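7.3 Sheet slips or stays caught in the gripper

This section is for the hand-held gripper when you work with thin, flexible sheets. Read it completely before you touch the jaws.
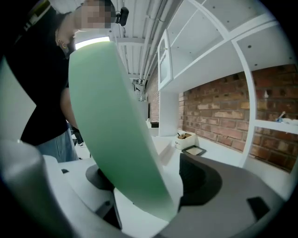
7.3.1 What to do when the fault appears

1. Stop moving the tool. Release the trigger slowly and keep the other hand away from the jaws.

2. Check the status light on the handle. If it shows error 64, the jaw motor has reached its force limit and is locked.

3. Switch off the power and wait 20 seconds. The jaw can still make a small movement during this time.

CAUTION: Do not pull the sheet while the motor is locked. In December, Nimal Sheikh did this at our Junevard workshop and the jaw closed on his fingertip. He was not badly hurt, but the sheet was torn and the jaw gear had to be changed.

4. Turn the release screw 2 turns to the left. The jaw opens by hand now.

5. Take out the sheet in the direction of its curve — do not bend it back over the jaw.

6. Wipe both gripping surfaces with a dry cloth. Dust makes the sheet slip, and then the user presses harder than necessary.

7. Tighten the release screw, switch on the power and close the jaw one time without a sheet.

Note: If error 64 comes back after the second try, do not continue. Put a label on the tool and give it to Shiuli Rathnayake, together with the sheet that was in it.

7.3.2 Before you use the tool again

Set the grip force to the lowest level and test with a waste piece. Increase by one level only if the piece slides out.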